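Workshop notebook -- August
Open day at Dorside, simulation bench

Doors at 10. Two of us went up from our side, one to run the viewer and one to take notes. The talk in the main hall was on the Predine controller and is written up separately. These notes cover the simulated pick-and-hold demonstration in the small lab, because we want to run the same thing at Mestow and the settings were not on the handout.

Setup as given by the host team: one arm, parallel gripper, view carried on the wrist. The room model is their stock one. The part library came from Tkachuk, converted on site. Physics step and render step are decoupled. The rate display was off for visitors, so I have no figure for the render side. Controller gains were the Predine defaults apart from the wrist, which had been softened.

First item was free motion. The arm was driven through a list of poses with the fingers open and the wrist rolled well over, so that on the wrist view the room sits at a steep angle. The operator used the brown tiles as a quick check on roll: the grout lines should stay straight through the whole move, and if they shear between updates then the view pose is lagging the arm pose. The plain blue-teal surface is no use for this as it has no texture to judge by. Worth copying. We have been using a checker plate for the same purpose and it takes longer to set up.
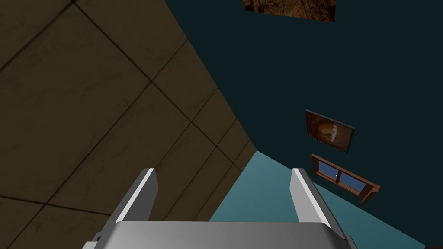

Holding a part

Second item was the grasp. The part was a circuit board, held on edge. Closing was position-controlled down to a set gap, then switched to force. The host team said they had trouble with the switch-over for a long time and ended up putting a delay of 6 physics steps between the two modes. Without it the solver sees two targets at once and the part is thrown. We had the same symptom in spring and blamed friction. Check this before changing anything else.

Points I noted on the grasp:

Contact geometry for the board is a thin box plus separate hulls for the larger components. The small ones have no collision shape at all. If a finger closes over one of those it will pass through it, and the contact force reported is then for the box only.

Friction is set per pair, finger to board, with no global value. The pair table has 54 entries and is kept by hand. They did not recommend this.

Approach direction matters more than I expected. With components on both faces, the fingers may meet a hull before they meet the board, and the grasp then settles with a small twist. Their remedy is to choose the grasp height from a lookup for each part. Ours is to let it settle and re-measure. Theirs is quicker, ours needs no table. No agreement reached.

On the wrist view an edge-on board is a poor target for pose estimation. Very little of either face is available, and what there is to work with is the outline of the parts that stick out. On this one the white cone near the top right is the best feature, and the two red components down the same side are next. The low end of the board is hidden behind the gripper body, so length can't be measured from this view and has to come from the part file.

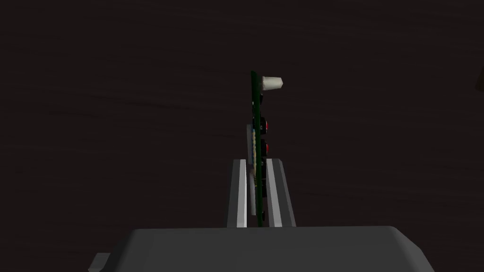

Mestow Workshop, Robotics and Simulation Section

Questions from the floor, as far as I got them down. One visitor asked whether the dark wood-grain background was chosen for contrast. Answer: no, it is whatever the model came with, and they randomise it for training runs. Another asked how many grasps are in a batch. Answer: 1,000 per part, random start poses, failures kept. Somebody asked about soft finger pads and was told it is on the list.

I asked for the pair table and the part converter. The converter can be shared, the table has to be cleared first.

To do on our side:
-- Add the mode switch delay as a parameter, default 6, and rerun the spring cases.
-- Go through our own board models and list which components have no collision shape.
-- Try the brown tiles in place of the checker plate for the roll check.
-- Ask Dorside which wrist gains they changed and by how much. I wrote "softened" and nothing else.
-- Return the visitor badge, still in my coat.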